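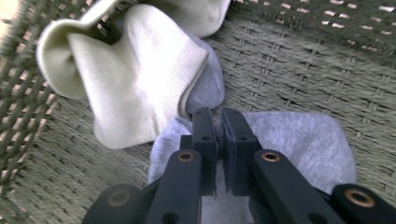
**mebrat_e** – Swapped the silicone pads on my Jidska two-finger for the soft fuzzy ones, been at it all evening. Verdict so far, much better on cloth. It'll pinch a single fold of the grey sock with the cream one still lying over part of it, and the squared-off tips don't seem to mind the weave of the basket. 100 tries with each pad. Fuzzy got 80, silicone I gave up writing down tbh. Anyone compared with the Granico?

---

**crai204**

Have the Granico. Stronger motor, worse on fabric imo. Tips too fat for corners. What's your closing force set to?

---

**mebrat_e**

Default. Havent touched it.

---

**shewit_g**

Not convinced it's the pads. You never finished the silicone run so there's nothing to compare it to? Default force is low on the Jidska, turn it up 2 notches and silicone is fine. Mine was.

---

**mebrat_e**

Fine on what though – jersey or ribbed? Ribbed was easy with both. Jersey is where the silicone slid off.

---

**shewit_g**

Ribbed mostly. ok fair. Still want the numbers

---

**crai204**

With Shewit on this one. Also fuzzy pads clog with lint, check them tommorow before you do the rerun.

---

**mebrat_e**

Will do both pads again, same socks, force up. Posting the sheet when its done.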